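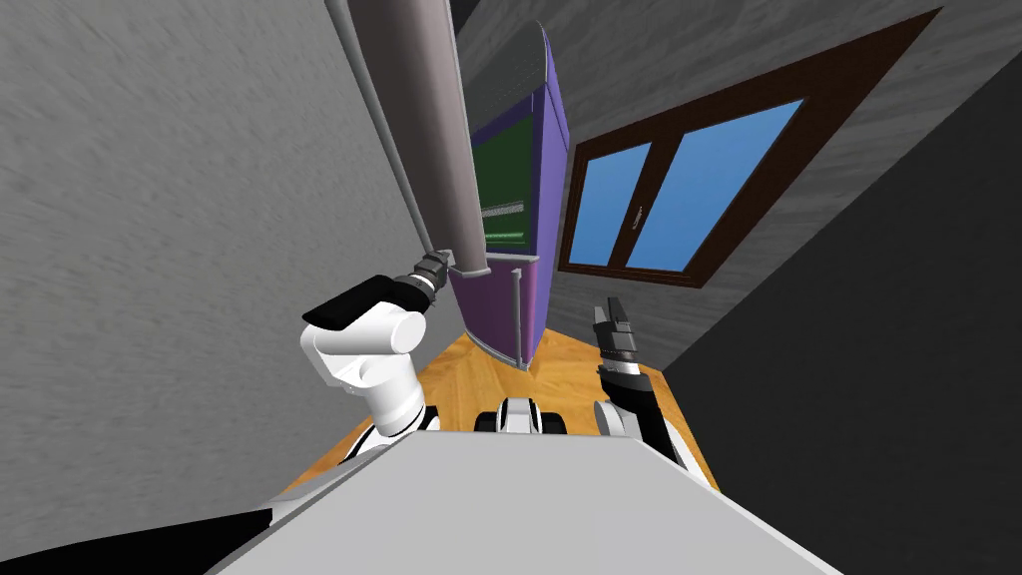
Pale gray wall with a mottled finish.

Zeruvau Wall Paint, Matte, 2024-05-11

I used this in a spare bedroom in April. One can cost $35 and is rated for up to 338 square feet. Mine did 257 with two thin coats on the short wall and one everywhere else. Coverage over old beige was good. Over dark green it needed the second coat.

It goes on thick, and I had fewer drips than with Grallum. The smell was gone by the next evening. Scuffs wipe off with a damp cloth, but rubbing hard leaves a shiny spot. The lid bent the first time I opened it and has not sealed well since.
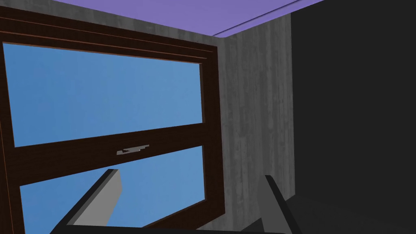

Can it be used on window trim?
It can, but the matte marks easily there. I'd buy a small can of satin for trim.

Four stars. I would buy it again for a bedroom and skip it for a hallway.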